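# Chapter 7: Two Arms, One Plan

My first two-arm program was two one-arm programs running side by side. I was very proud of it. I had a perfectly good pick routine for the left arm, I copied it, flipped the sign on a few numbers, called the copy "right," and started both in separate threads. It ran fine for most of a morning! Then both arms decided that the shortest path home went through the same bit of air, and I got to learn where the emergency stop button was.

If you've worked through Chapters 5 and 6 you already have everything I had that morning. You can turn a goal pose into joint angles, you can plan a path for one arm around things that hold still, and you can send that path to a controller without making it shudder. Keep all of it. We're going to use every piece again, but we have to change who gets to call them.

The running job for this chapter is a handover. One arm holds a block and the other arm comes in and takes it. I like this job for teaching because it's short, the block is cheap, and it breaks in so many interesting ways. (My old colleague Waraporn Paisan used to set it as the first exercise for anyone joining the planning team at Sombatkul, and she claimed she could tell from the first attempt whether a person had come from web programming or from machine tools. I came from web programming. She could tell.)

Let's start with time, which surprised me more than geometry did.

A single arm doesn't much care what time it is. If the planner is slow, the arm waits, and you go get a coffee. With two arms, a path is only safe along with the moments at which each arm passes through it. Suppose the holding arm is meant to be still by the time the taking arm closes its gripper, and suppose your two controllers are each keeping their own clock. In the Trimer lab, where I wrote most of the code for this book, our two clocks had drifted apart by 90 milliseconds before I thought to check. At creeping speed you'd never notice. At working speed one arm was closing its fingers on a block that the other arm was still moving.
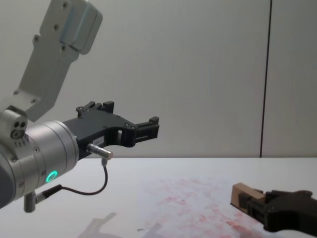
So the first thing our software needs is one timeline that both arms follow. In the code that goes with this chapter, that's the `SharedClock` class, and it's tiny. It hands out ticks, and each arm reports back the last tick it finished. If either arm falls more than 20 milliseconds behind, the clock slows down for both of them. Notice what we gave up there: the faster arm can't run ahead even when there's plenty of room for it. I think that's a fair trade for a first version, and in Section 7.4 we'll loosen it.

Next comes the question of what the planner should believe about the other arm. You have three choices, and you'll meet all of them in other people's code.

1. Treat the other arm as a fixed obstacle, frozen wherever it is right now.
2. Treat it as a moving obstacle whose path is already decided.
3. Plan for both arms at once, as if they were one machine with twice the joints.

The first one is easy and wrong for handovers, though you can get a long way with it if the arms mostly keep to their own halves of the table. The second is what we'll build in this chapter. You plan the holding arm first, write its path down against the shared clock, and then plan the taking arm around it. The third is lovely, and slow. On my old laptop the joint planner took 277 seconds to find a handover that the second method found before I'd finished typing the log command. There are good tricks to bring that down and Chapter 9 is full of them, so please be patient with me.

There's one nasty detail in the second method that I want you to see before we write any code. A collision checker is built to say no. Ask it whether a gripper may touch a block and it'll refuse, every time, which makes it awfully hard to pick anything up! With one arm we got around this in Chapter 6 by switching off the check between the fingers and the block just before the grasp. With two arms, that switch has to happen in the right order, for the right pair, at the right tick. Here's the order I use:

- The holding arm owns the block. Its fingers may touch it, and the other arm's may not.
- At the start of the final approach, the taking fingers are allowed to touch it too.
- Once the taking arm reports a grip, ownership changes hands.
- The holding arm opens, backs off, and loses its permission to touch.

Between the second step and the last, both arms are allowed to touch the same thing, and the two of them plus the block form a closed loop. Any small disagreement about where the block is turns into force. We'll spend all of Section 7.5 in that window. For now just remember that it exists, and keep it short.

You'll also want to settle on one frame of reference. Pick a corner of the table, or the base of one arm, I don't mind which, and express everything in it. I lost a whole week in August at Nikadton to a block pose that was passed from one arm's frame to the other's and rotated twice along the way.

## Before you go on

Open the `ch07` folder and run `handover_sim.py` with the default settings. Both simulated arms should reach their waiting poses and stop. Then set `clock_offset_ms` to 30 for the taking arm only, run it again, and watch the log when the fingers close. Save that log somewhere, please, we'll be picking it apart in Section 7.2.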